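Practice Before the Arm Arrives

Small workshops often buy a robot arm first and learn it later. Frandsen, the simulation package from Goltusex, proposes the opposite order. For $151 a month, the customer receives a virtual work cell and a library of 525 household objects, from mugs to crates.

I tested it during two weeks in March on an ordinary office computer. Installation was easy. The manual is less so, and its chapter on grip force should be written again. 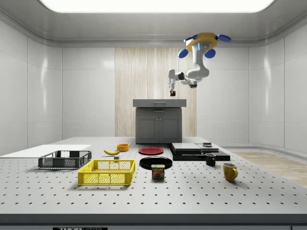
A hanging arm with a two-fingered gripper in Frandsen's virtual kitchen cell.

What I liked most is how quickly one can change the table. Objects can be moved with the mouse, and a saved layout opens in a few seconds. Soft items such as cloth are still missing.

The rival package, Troltov, costs $775 for a permanent license and includes telephone support. Frandsen answers only by e-mail, usually before noon.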